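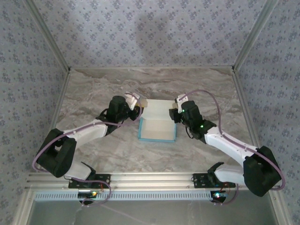 Deux bras, une boîte : l'entretien courant d'une petite cellule bimanuelle

16 octobre 2026
Rubrique Atelier

La cellule Brutik occupe moins de place qu'un établi de menuisier. Deux bras articulés y sont montés côte à côte sur un même rail d'aluminium rainuré, face à un plan de travail à motif marbré, et ouvrent, ferment ou retournent des boîtes à couvercle. L'intégrateur Dullidier l'a livrée en janvier à l'atelier d'essais d'emballage de Zestora. Elle avait accumulé 3 317 cycles d'ouverture au moment de notre passage, pour 12 arrêts non programmés. Neuf de ces arrêts relevaient du câblage ou des gaines, deux du calage des embases, un de l'alimentation.

La répartition n'a rien d'exceptionnel sur ce type de machine. Les réducteurs et les moteurs sont dimensionnés largement pour des charges de quelques centaines de grammes. Ce qui s'use, c'est ce qui plie.

Le calage des embases

Chaque bras repose sur une platine noire percée, serrée sur le rail frontal. Les rainures parallèles du profilé permettent de déplacer la platine latéralement sans reprise d'usinage, ce qui est commode à la mise au point et gênant ensuite : une platine mal serrée migre. Sur la cellule de Zestora, la dérive mesurée après les deux premiers mois atteignait 0,4 mm à droite. À l'embase, l'écart est négligeable. Reporté à la pince, bras tendu, et combiné à un léger pivotement de la platine, il suffit à faire manquer le bord d'un couvercle.

La procédure retenue est la suivante. Les deux bras sont amenés en position de repos, puis mis hors tension. Les vis de platine sont desserrées d'un quart de tour, la platine est plaquée contre une butée amovible, et le serrage est repris en croix, en deux passes, à la clé dynamométrique. L'entraxe des embases est fixé à 518 mm. Il est contrôlé avec une pige et non au réglet. Un trait de vernis sur les têtes de vis permet ensuite de repérer d'un coup d'œil une rotation.

Le contrôle est mensuel. Il prend un quart d'heure si rien n'a bougé.

Gaines et câbles

Les gaines mauves qui suivent les bras ont été posées trop court à l'origine. Le tracé actuel laisse une boucle ample à l'extérieur du coude et une arche au-dessus du support de pince. Le rayon minimal ne doit jamais descendre sous la valeur donnée par le fabricant de la gaine, y compris dans les postures que la trajectoire nominale n'emprunte pas. Les techniciens de Dullidier font donc parcourir à chaque axe toute sa course, à vitesse réduite, avant de serrer définitivement les attaches.

Sur l'avant-bras, de petits colliers blancs tiennent la gaine droite le long du segment. Ils sont serrés à la main, sans pince. Un collier trop tendu crée un point dur : la gaine ne coulisse plus, la flexion se concentre de part et d'autre et les conducteurs finissent par rompre à cet endroit. Six des neuf défauts de câblage avaient cette origine. Le symptôme est toujours le même, une perte de communication intermittente avec la pince, dans une seule posture, qui disparaît dès qu'on bouge le bras pour chercher la panne.

Le câble noir du poignet appelle un traitement distinct. Il sort en boucle libre et n'est pas gainé. On le remplace en préventif, par paire, à gauche et à droite le même jour. Mélanger un câble neuf et un câble fatigué complique le diagnostic pour une économie minime.

L'électronique en façade

Un module est placé sous chaque base, devant le rail, à proximité de la goulotte à fentes bleu-gris qui court sur la largeur. L'implantation est discutable du point de vue de la protection, mais elle rend les connecteurs accessibles sans démontage. Les fils rouges, fins, sont repérés aux deux extrémités depuis l'incident d'alimentation : une cosse mal sertie côté gauche provoquait une chute de tension à l'accélération du coude.

Le contrôle se fait en charge. Mesurer la tension au repos n'apprend rien. La méthode consiste à lancer une séquence rapide coude et épaule, sans pièce en main, et à relever la valeur minimale aux bornes du module. Toute chute supérieure à 5 % entraîne une reprise du sertissage. Les voyants des modules indiquent la présence d'une alimentation et ne renseignent pas sur sa qualité.

L'apprentissage du point de charnière

Reste le réglage qui consomme le plus de temps. Pour ouvrir ou refermer une boîte à deux mains, les pinces doivent agir de façon symétrique près de la jonction entre le bac et le couvercle. Si l'une précède l'autre, le couvercle vrille et la charnière se marque.

La boîte d'essai est présentée vide, charnière à l'opposé des bases. L'opérateur amène d'abord la pince gauche contre le flanc du couvercle, enregistre la position, puis fait de même à droite. Le contrôleur calcule l'axe passant par les deux points. Avec les boîtes Dumitrescu, dont le bac clair à flancs bleus fléchit un peu sous l'effort, il faut reprendre la mesure couvercle levé et couvercle fermé, puis conserver la moyenne. Un écart supérieur à 1 mm entre les deux relevés signale en général une boîte fatiguée et non un défaut de la machine.

Le plan marbré a posé une difficulté secondaire. Les veines brunes et grises perturbaient la détection de contour de la première version du logiciel, qui prenait parfois une bande sombre pour une arête. Le seuil a été relevé et la recherche limitée à une fenêtre autour de la position attendue. Le papier peint à fleurs des parois, conservé par Zestora pour éprouver la vision sur fond chargé, a reçu le même traitement.

Temps passé et pièces

L'entretien complet de la cellule, platines, gaines, alimentation et réapprentissage compris, demande 78 minutes à une personne formée. Le réapprentissage en représente près de la moitié. Le lot de rechange tenu sur place comprend deux câbles de poignet, un jeu de doigts de pince, une longueur de gaine, des colliers et un module d'alimentation complet. Les réducteurs ne sont pas stockés. Dullidier les fournit en échange standard, et aucun n'a été remplacé à ce jour.

La prochaine intervention prévue porte sur les colliers d'avant-bras, qui seront remplacés par des bandes textiles larges. Le bras droit sera équipé en premier, le gauche gardant ses colliers pendant deux mois à titre de comparaison.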